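# Ginevra De Luca and the lost music of the Fletier ghost train

If you rode the Fletier at Hasska Park as a kid, you can probably still hum the organ part. I can, and I hummed it down the phone before Ginevra De Luca had finished saying hello. 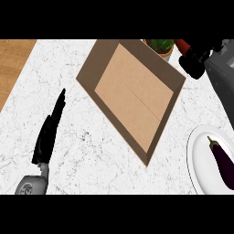 Fiorella Caputo wrote in the last time I mentioned the ride to insist that the music never had an organ in it at all, that it was an accordion slowed way down, and that she had been arguing with her brother over it since grade school. I read her note to De Luca first thing.

"Oh, she's right!" De Luca said. "She's completely right, and so few people pick up on it. It's an accordion at half speed. There's a real organ too, but it only comes in for the spider room. Please tell her she can call her brother."

Consider yourself told, Fiorella.

For anybody who grew up too far away: the Fletier was a dark ride, the kind with little two-seat cars, a single bus bar down the middle and plywood doors that you bang through. It had nearly 300 feet of track folded up into a building that looked from the midway as if it might hold a snack bar. You went through a hotel lobby, a kitchen, a flooded cellar, the spider room, and then out under a giant bellhop whose arm came down at you with a suitcase. The bellhop gave me nightmares for a whole summer and I went back on him every chance I got.

De Luca has spent years putting the soundtrack back together, and it's finally at a point where she can play it from start to finish. She did that for me, over speakers, with the lights off at her end because she says it's wrong to listen any other way. The whole loop runs 66 seconds. I'd have sworn in court that it was ten minutes long.

"Everybody says that," she told me. "You're hearing it over and over, but you're in a different room each time it comes around, so it feels like new music. The bit that's scary in the cellar is the same bit that was funny in the kitchen. They only had the one loop for most of the building. I think it's brilliant. I think it's one of the best uses of a cheap tape machine there has ever been."

The music wasn't written for the ride in the first place, and that was the part I'd been dying to ask about. It started out as background cues for *The Civomel Gang*, the Saturday morning puppet show about a family of moths who run a motel. The show lasted a season and a half. I have a soft spot for it the size of a bus. The moths had felt wings that were always coming loose, and there was a guest in room nine that we never got to see, only a voice and a tray.

So how did moth music end up in a ghost train?

"Petrauskas," De Luca said, and laughed. "It's always Petrauskas. They built the sets for the show and they built rides on the side, or the other way around, depending on which of the old catalogs you believe. When the show got dropped they had a warehouse full of motel. They had the front desk, the key rack, the elevator with the dial. And they had a park that wanted a ghost train by June. So the motel went dark, so to speak. The bellhop was a character they'd built and never got to use. He's in a script. He was going to be friendly!"

I made her go back over that. The bellhop, *my* bellhop, was meant to help the moths with their luggage.

"He had a song," she said. "I don't have the song. I have the lyric sheet and it's adorable. There's a verse where he apologizes for his big hands. I would give pretty much anything for the tape of that one."

The tapes are where the story gets good, or terrible if you have to live with it. When the Fletier closed, the audio gear went to a park electrician, then to a cousin of the electrician, then to a swap meet. De Luca bought a carton of 10 reels there without any idea what they were. The labels had fallen off and were lying in the bottom like leaves. She took the lot home because one of the loose labels had MOTH LOBBY written on it in grease pencil.

"I nearly drove off the road thinking about it," she said. "I'd had that show in my head since I was six. I didn't own a tape deck. I had to go and find somebody who owned a tape deck."

She found Gianni Serra. He had a deck, and an oven for baking old tape so that it'll hold together long enough to play, and a lot of patience. Most of the reels were park announcements: lost children, closing time, a pie contest. A couple were blank. Only two had anything from the ride on them, and those had been spliced so many times over the years that the loop had shrunk. Somebody would trim the bad spot, tape the ends back together and start it up again, and a little more music would go missing.

"You could hear it," De Luca said. "You'd be going along and there'd be a hiccup, and you'd be in a different bar. Gianni mapped every splice. Then we went hunting for what was in the holes, and that meant going back to the show, because the cues are under the dialogue if you listen hard enough. There's an episode where the moths try to fix the ice machine. Under that you get almost the whole cellar section. There's a moth yelling about ice on top of it, but it's there."

I asked if they'd been able to get the moth out.

"Mostly! If you know what he says, you can still sort of hear him say it. I've stopped minding. I think of him as a ghost."

A good part of our call went to the accordion, so Fiorella isn't alone. The player isn't named in any paperwork that De Luca has seen. The show's credits give a music supervisor and stop there, which was common enough for cheap Saturday shows, where half the cues came off a library shelf and the other half were knocked out in an afternoon. De Luca is sure the Civomel cues were custom. She points to the moth theme, which turns up upside down in the spider room, on the organ, played very slowly by someone who she thinks was enjoying it.

"You don't do that by accident," she said. "You flip the tune over and you slow it down, for a cue that's going to play under a gag about towels? Somebody cared. I'd love to know who it was. I'd love to shake their hand, or their kid's hand."

She's had help from all over. Tiziana Sala sent a cassette she'd made as a girl by holding a recorder in her lap for the entire ride, and it's the only recording De Luca knows of that has the rooms in the proper order, doors and all. You can hear the car hit each one. You can hear the suitcase come down, and you can hear young Tiziana say a word that De Luca wouldn't repeat to me and that I've since heard for myself. It's a great take.

Janelle Calimlim, for her part, worked the load platform for a summer and remembered something that none of the tapes could have shown: the lobby speaker was wired backwards from the others. De Luca got very excited on this point and I'm not sure I followed all of it. The gist is that as you rolled from the lobby into the kitchen, the low notes seemed to drop out from under you. Kids always squealed there, right at the door, before a single thing had jumped at them.

"I'd written it down as a bad splice," De Luca said. "I had *fixed* it. Janelle told me about the speaker and I went home and put it back the way it was, and I got goosebumps. It's the best moment in the piece and I'd cleaned it up like an idiot."

What happens next depends on who owns what. Hasska is still open, though the Fletier building is a place to rent strollers these days. Petrauskas changed hands and then changed hands again. De Luca has written to everyone she can think of about putting the music out properly, on a record, with the lyric sheet for the bellhop song tucked inside. She's had one friendly letter back and plenty of silence. She would like to press 300 copies. I told her she could put me down for the first, and she told me there's already a line.

She has no wish to see the ride rebuilt, and that surprised me. I'd assumed anyone who would bake tape for the sake of it would want the doors and the bus bar and the smell.

"The smell was electrical," she said. "I don't think we should've been breathing it. No, I'm happy with the music. You put it on in a dark room and your stomach knows where all the turns are. My sister leaned left on the couch when I played it for her. She hadn't been on that thing since we were kids, and she leaned left, for the cellar!"

I tried it after we hung up, with the file she'd sent and the curtains closed. I leaned left too. Then the kitchen cue came around and I ducked for the pans, and then there was that awful cheerful run on the accordion that meant the bellhop was next, and I had the light back on before the suitcase.

De Luca is still looking for the bellhop's song, for the accordion player, and for any home recording of the second season, where she thinks there may be a longer version of the lobby cue. If you taped cartoons off the television and your parents never threw anything out, please go and look in the basement. She'll take it in any condition, and she'll take it with commercials. She'd prefer it with commercials.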